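Evasmont peel-and-stick wallpaper: my review

I papered my potting corner in October and I'm still pleased with it! Butterflies everywhere, pink, teal, orange, the lot.

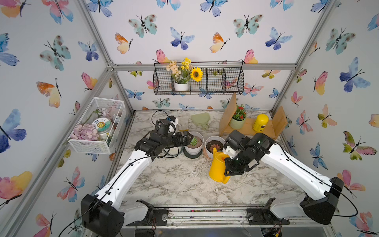 Putting it up

Fiddly. I needed 2 rolls and a lot of tea, and the backing paper tears if you rush.

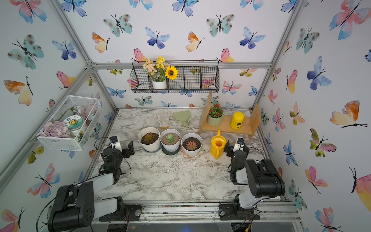 Matching the pattern

Easy on flat walls (corners made me swear a bit).

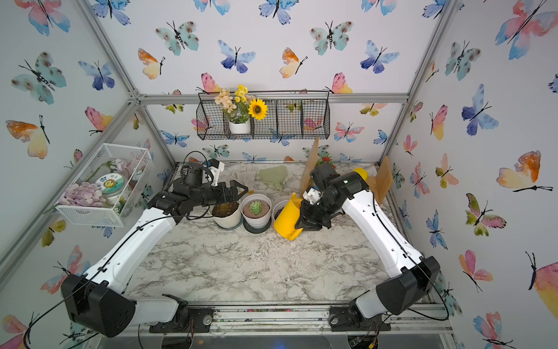
Cleaning

Soil wipes off with a damp cloth, though I still water carefully near the edges.

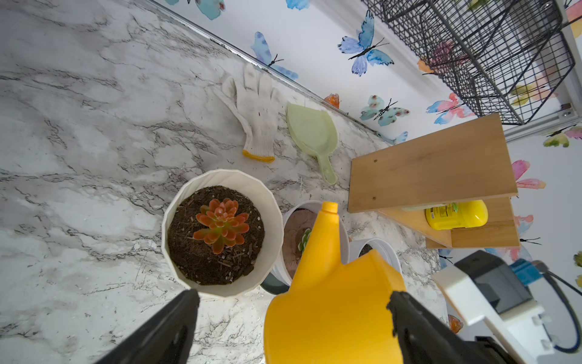 Would I buy it again?

Yes, but I'd order a spare roll.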